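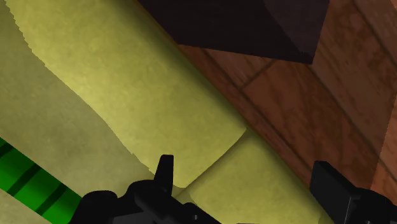 Kitchen notebook, Gadon (test kitchen and opening prep)
2021-08-20

Entered by W. Ayala. Copies to Najwa and Thibault.

1. Flatbread, batch weights

Moved the dough ball from the trial weight to the Clindden weight so both restaurants can work from one prep sheet. Batch yield today was 343 balls from the large mixer, all first-speed mix, no second speed. Second speed made the dough tighten up and it pulled back on the peel. Leave it out until we have the new hook.

Cold proof overnight in lidded tubs. Tubs on the bottom shelf of the walk-in lagged behind the top shelf again. Swap top and bottom at close. Gil-soo has put it on the closing list.

Oven set to 645 F on the deck. Left side still runs hotter than the right. Turn the bread once, at the first blister. The tech is booked but gave no day.

2. Hakim menu, changes since last entry

Lamb neck stays. Portion cut down one step, bone out, sauce reduced separately and added at pickup. Held well through a two-hour service simulation. Past that the edges dry.

Eggplant: dropped the fried version. The fryer cannot carry eggplant and potatoes at the same time on a full board, and we are not buying a second fryer before opening. Roasted whole, peeled warm, dressed cold. Thibault wants more vinegar. I do not. Run both at the next staff meal, unlabeled, and take a vote.

Sea bream on hold. Supplier quoted by the case and will not split. Ask again in October.

Pistachio cake: crumb too wet in the middle at the full pan depth. Half depth, same temperature, shorter bake. Najwa to rewrite the card. The old card is still taped up by the pastry fridge and should come down.

3. Line timing

Ran the mock board with Qusai on expo. Tickets fired in the order received, no grouping. Grill was waiting on cold side for most of the hour, the reverse of what we planned for. Cause is the salad station: three plates need the same squeeze bottle and there was one bottle. Added two more. Repeat the run before drawing any conclusion about staffing.

Printer on the hot side dropped two tickets. Both showed as sent on the terminal. Moved the cable to the other port, no drops after that, but it was a short run.

The pass is too narrow for the oval platters. They fit two across with the rims touching. Options are the smaller platter or plating the mezze on rounds. Rounds are already in the building. Use the rounds.

4. Dining room, items that affect the kitchen

Reridlow delivered the chairs and half of the tabletops. Balance due to them is $939, held until the rest arrive. Invoice is in Thibault's tray.

Table 12 is going to be a problem. It sits in the swing of the kitchen door. Either the door gets a stop or the table moves toward the window and we lose a seat. My vote is to lose the seat.

The health inspection form asks for the hood certificate. We have the install receipt and no certificate. Call the installer Monday, early, before they go out on jobs.

5. Open

Hook for large mixer: ordered, no ship date.
Right side of deck oven: see item 1.
Allergen sheet: sesame is missing from the dressing line. Fix before front-of-house training.
Walk-in log: two blank evenings this week. Whoever closes signs it, including me.
Staff meal vote on the eggplant: Gil-soo to collect slips.
Labels: using the last roll now. Qusai has the order number.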